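Pinport 60-Drawer Small Parts Cabinet

Share (37) Comments (4)

Last updated: May

The Pinport is a floor-standing cabinet for small parts. It has 60 drawers in three sizes and is meant for rooms where a lot of little things are used and put away again by different people during the day: classrooms, libraries, craft rooms, repair benches, sewing rooms, model clubs. Berkow has sold it since the first version, which had plastic drawer runners. The current version has steel runners and a deeper plinth, and the drawers from the two versions are not interchangeable.

Price: $383, delivered to the curb. Drawer dividers and labels are included. Casters are extra.

What it is made of

The case is Prulwood, a dense pressed board with a sealed face on both sides. The edges are banded on the front and top. The back panel is set into a groove and screwed, so the cabinet can stand in the middle of a room if you like. The back has the same finish as the sides, but you will see six screw heads.

The drawers are folded steel with a powder coat. The fronts are part of the same piece of steel and do not come off. Each drawer has a label slot on the front and a lip under the slot that serves as the pull. There are no knobs. We had knobs on an early batch and they caught on sleeves and apron pockets.

Runners are made for us by Stanciu. They are plain friction runners with a nylon strip, and there is a stop at the end so that a drawer pulled hard will not come out on your foot. To take a drawer out on purpose, pull it to the stop, lift the front and pull again.

Drawer sizes

Small drawers are in the top half of the cabinet. They suit beads, screws, pen nibs, electronic components, buttons, snaps and single studs or round pieces from building sets. Each one takes up to two dividers.

Medium drawers are below those. They suit most building bricks, spools of thread, glue sticks, paint tubes, game pieces and hinges. Each one takes up to three dividers.

Large drawers are in the bottom two rows. They suit long parts, wheels, tools, pads of paper and the things that never seem to fit any category. They do not take dividers, but a shallow tray is available that rests on the drawer sides and lifts out.

All the drawers of one size are the same, so you can move a full drawer from one slot to another when you rearrange. Many customers find they want the busiest drawers at elbow height for whoever uses the room most. In a room for younger children this will be the medium row.

Sorting by kind or by color

We get asked about this more than anything else, so it has its own section.

For building bricks, sort by shape first. It is much easier to pick a red piece out of a drawer of mixed colors than to pick one small shape out of a drawer that is all red. Color sorting looks good on the first day and gets slow to use after that. The exception is when you have a small collection of only a few basic shapes, in which case color is fine.

For beads and thread, color comes first. For screws and bolts, go by thread size, then length. For electronic parts, use the value. For board game pieces, keep each game in its own drawer and put the name of the game on the label, with the piece count on the inside of the drawer front. 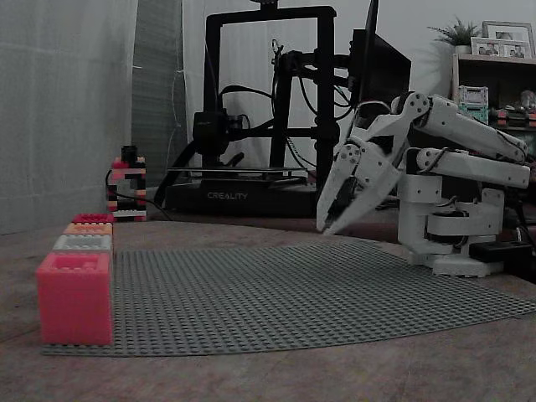 Leave some drawers empty when you set up. If you fill every one on the first day there is nowhere to put the next thing, and the next thing goes in a shoebox on top of the cabinet. Five or six spare drawers, spread among the three sizes, is usually enough for a year.

Flat pieces such as baseplates, cutting mats and stencils are too wide for any of the drawers. Stand them on edge beside the cabinet or on a shelf. The optional side rack holds them upright. It screws to either side of the case with the four screws supplied and can be moved later, though it leaves small holes.

Labels

The cabinet comes with a sheet of blank card labels. They are cut to slide into the slot from the side and can be written on with pencil or pen, or run through a printer. The template is on the downloads page.

For children who are not reading yet, a drawing works, and so does one of the parts glued to the card. Keep the glued piece thin or the label will not slide in.

If two or more people share the cabinet, agree on the words before you print. "Connectors," "joiners" and "couplings" can end up as three drawers with the same thing in them.

Dimensions and weight

Height: 37 inches without casters
Weight empty: 87 pounds
Drawers: 60
Case: Prulwood, sealed both faces
Drawers: powder-coated steel
Runners: Stanciu friction runners with end stop
Colors: light gray, dark green, off-white
Assembly: case arrives assembled; drawers packed separately

The height was picked so that the top can be used as a standing work surface by an adult. It will hold a lamp, a scale, a cutting mat or a small printer. Please do not sit or stand on it.

Placing the cabinet

The Pinport is heavy when full, and a person pulling several loaded drawers at once can tip it forward. Fix it to the wall with the strap in the parts bag. In any room used by children this is required, and the warranty does not cover damage from a fall if the strap was not used. The strap needs a stud or a proper wall anchor. Drywall alone will not hold it.

On carpet, put a sheet of thin board under the plinth. Without it the cabinet settles unevenly and the lower drawers start to rub. On hard floors, use the four leveling feet. Turn them with a flat screwdriver from inside the plinth, with the bottom row of drawers taken out. When the level is right, a drawer left halfway open stays where it is.

Keep the cabinet away from radiators and out of strong sun. The board is sealed, but the edge banding can lift with heat over time. If it does, a household iron on low with a cloth between will usually set it back down.

Casters

The caster kit has four wheels, two of them locking, and a steel frame that bolts under the plinth. It cannot be used together with the leveling feet or the wall strap, so we do not sell it for use around small children. It is a good choice for a shop or a shared studio where the floor has to be cleared.

With casters on, move the cabinet by pushing at the plinth or the lower side. Two people should do it. Go over door sills slowly and take the bottom drawers out first if they are loaded with metal parts.

Cleaning

Wipe the case and drawers with a damp cloth and a little dish soap. Do not use solvents on the Prulwood faces. Marker comes off the steel with rubbing alcohol but will leave a shadow on the off-white case.

Drawers can be emptied and washed in a sink. Dry them fully before they go back in. The runners need no oil, and oil will collect dust and make them stick. If a drawer is getting stiff, look for a part that has gone over the back and is lying on the runner below. This is the reason for nearly every call we get about stiff drawers.

Delivery

Cabinets ship on a pallet. The truck has a lift gate, but the driver will only bring the pallet to the curb. The carrier calls the day before to set a window. We do not ship on Friday, so that pallets are not left at a depot over the weekend.

Check the corners of the carton before you sign. If a corner is crushed, write that on the delivery slip and take a picture. We can send a replacement panel or a replacement cabinet, but the claim is much quicker with the note on the slip.

The pallet and the cardboard are yours to keep or throw out. If you think you may return the cabinet, keep the foam corners.

Returns and warranty

Unused cabinets can be returned within one month. You pay the return freight. Cabinets that have been fixed to a wall or had a side rack fitted count as used.

The case is covered for five years and the runners for ten. Dented drawers are not covered, but single drawers in all three sizes are kept in stock and can be ordered by size and color. Tell us which version you have. If the runners are white plastic, it is the first version, and we have only small and medium drawers left for it.

Comments (4)

Can two of these be bolted together side by side?
Reply from Berkow: Yes. Ask for the joining kit, which is two plates and eight short screws. Each cabinet still needs its own wall strap.

We have had ours in the school library for three years. Runners still good. Label cards get grubby, so we printed ours on heavier stock and they still fit.

Does the lift-out tray work in the medium drawers?
Reply from Berkow: No, only the large ones.

The green is darker than it looks on my screen. Fine with me but worth asking for the color card first.

Contact Berkow | Downloads | Spare parts | © Berkow. All rights reserved. | Back to top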